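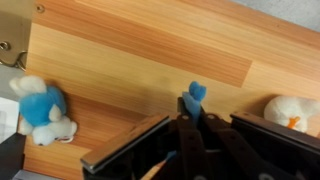
Call for participants: student gripper project, spring group

The robotics club at Andrade College is looking for students to join its soft object handling project. Places are open to anyone enrolled at the college, on any course and in any year. You do not need to have built or programmed a robot before.

The group works on one problem: getting a robot arm to pick up soft things and put them where they are meant to go. Plush toys are the main test objects. They squash, they roll over, and the same toy can be picked up by an ear, a paw or the middle of its body. A grip that suits a white duck with a round body may be no use on a toy with long limbs.

What you would do

Participants guide the arm by hand through short pick-and-place tasks, which are recorded and used to train the controller. You would also lay out the toys between runs, label recordings and note down failed grips. Each recording set has 51 runs, and the aim is to finish 23 sets before the end of term.

Those who want to can also work on the gripper. The present one has two fingers driven by linkages, and we would like to try different finger shapes and surfaces. Design files are kept in Morkier, the club's shared folder, and new members get access in their first week.

Sessions are on Tuesday from 5.30 pm in the Ullis Building, ground floor workshop. They last two hours. We ask for one session a week until the end of term – if you have to miss one, let the group know by noon that day.

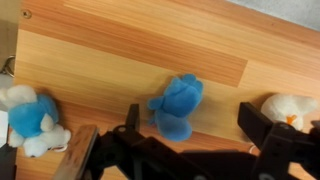
Who we are looking for

We have room for students with any of these:

Patience with repeated work
Basic Python, or the wish to learn it
Some experience of CAD or 3D printing
An interest in keeping tidy records

One of these is enough. The group is mixed and people swap jobs during the term.

The Odow challenge

In April the club enters the Odow student challenge, in the soft objects class. Last year our entry scored 78 out of 100 and lost most of its points on toys lying on their side. Four participants will go with the arm to the event. Travel is paid by the club, but lunch is not.

How to apply

Send a short message with your name, course and year, and two or three lines on why you want to take part. No CV is needed. Write to Josué Honorato through the club page, or leave a note in the club's tray at the Ullis Building reception. Questions about the gripper work should go to Crescencio Toledo.

Everyone who applies will get an answer. The first session for new members includes a safety introduction, which must be completed before using the arm. Please wear closed shoes and tie back long hair.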